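제3장 현장에서 보는 로봇 : 견학과 공개 시연

학습 목표
- 시연과 실제 작업의 차이를 설명할 수 있다
- 견학 전 준비할 질문을 스스로 만든다
- 로봇 팔의 관절, 손목, 그리퍼를 구분한다

들어가며

2월. Narard 연구동 공개일. 문은 열 시에 열렸는데 줄은 그전부터 길었다. 방문객 520명. 한 번에 다 못 들어간다. 조를 나눠서 입장, 조마다 설명 한 번, 질문 조금, 다음 조. 빠르다. 메모할 시간이 별로 없으니 수첩은 미리 펴 둘것.

안내를 맡은 Stuart Garside는 첫마디부터 이랬다. "팔만 보지 마세요. 손끝을 보세요." 맞는 말이다. 처음 온 학생들은 대개 팔의 큰 움직임에 눈을 뺏긴다. 정작 어려운 일은 손끝에서 일어난다. 잡는 힘, 접근 각도, 물체가 놓인 자세. 이 장에서 다룰 내용이 거의 다 여기 있다.

시연은 두 종류로 나뉜다. 하나는 정해진 동작을 되풀이하는 것. Skeklow 부스가 그랬다. 같은 상자, 같은 자리, 같은 속도. 보기엔 시원하다. 다른 하나는 작은 물건을 이것저것 올려놓고 하는 탁상 작업. 느리다. 멈칫거린다. 구경꾼은 금방 빠지는데 배울 것은 이쪽이 훨씬 많다. Arnico에서 온 기술자 말로는 시연 동작 하나 다듬는 데 시험을 1,000번 넘게 돌린 적도 있다고. 관람객이 보는건 그중 마지막 한 번.

탁상 작업에서 눈여겨볼 것. 물체의 모양이 제각각인가. 가는 막대와 네모난 블록은 잡는 법이 다르다. 바닥은 평평한가, 구겨진 종이처럼 눌리는 것이 깔려 있는가. 손가락이 내려올 때 주변 구조물과 간격은 얼마나 되는가. 케이블은 손목이 돌아도 걸리지 않게 정리돼 있는가. 수첩에 그림으로 적으면 편하다. 글로 쓰다간 다음 조에 밀린다.
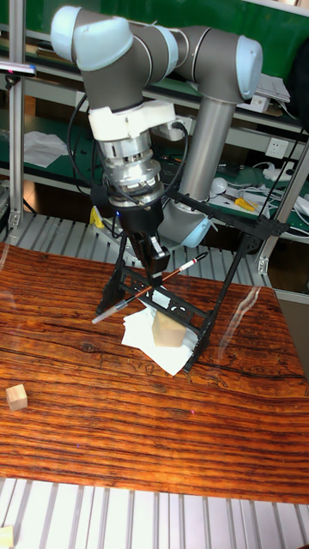 물음. 공개 시연을 보고 그 로봇의 실제 작업 능력을 판단하려면 무엇을 물어야 하는가?
답. 같은 작업을 몇 번 시도해 몇 번 성공했는지, 물체의 위치나 종류를 바꿔도 되는지, 사람이 중간에 개입했는지를 묻는다. 성공률은 시도 횟수와 함께 들어야 의미가 있다.

3.1절에서는 견학 기록지 쓰는 법부터. Ramanauskas 기록지 양식을 쓴다. 칸이 좁으니 단어로만 적어도 됀다. 그리퍼의 종류와 잡는 힘은 3.2절, 안전 구역과 관람선은 3.3절에서 따로 본다.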